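Home Guides Projects Water & Soil Contact

4 min read

How to log methane bubbles from a pond

I got into this after Leen Hamdan showed me her pond notes from Vadville. Shallow ponds burp methane all summer, and you can catch it with a funnel (yes, really!).

1. Sort out your parts before you go anywhere near water. I lay mine out the night before, small bits together.
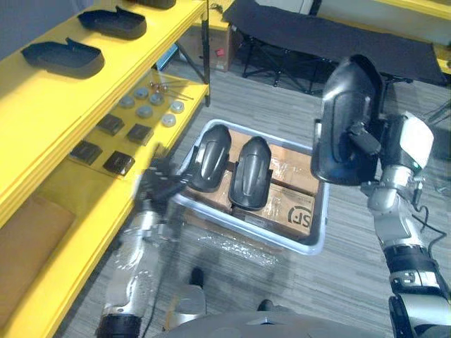
Black trays up top, small parts on the shelf underneath.

2. Fix a clear bottle over the funnel's narrow end and seal the joint. I use Silline tape, two layers, pressed down hard with a thumb. Fill the whole thing underwater so there's no air in it, then hang it wide end down from a float.

3. Pick your spots. I run 3 funnels: one over deep mud, one near the reeds, one by the inlet. Tie each to a stake and write down the depth. 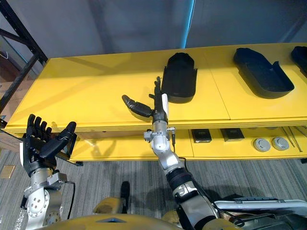
Leave them for a full day if you can, and try not to stomp around on the bottom, or you'll shake loose a whole week's worth of gas and your numbers will look amazing for no good reason. I did exactly that and logged 109 ml in one go. Oops!

4. Read the gas level at the same time each visit. Mine is 7 a.m., coffee in hand.
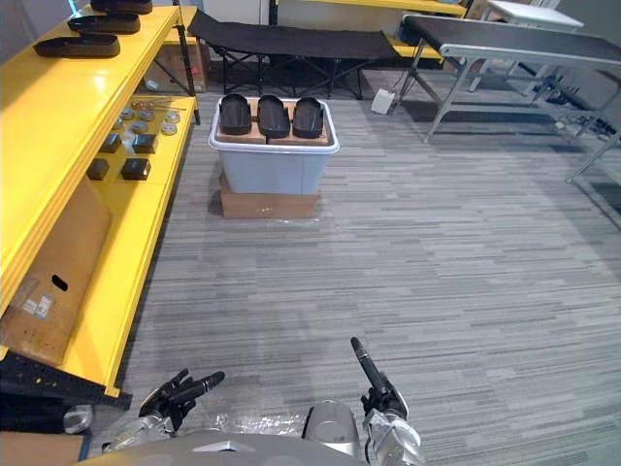
5. Note the water temperature too. Warmer mud usually bubbles more, so by November my bottles hardly fill at all. Keep flames well away when you empty them.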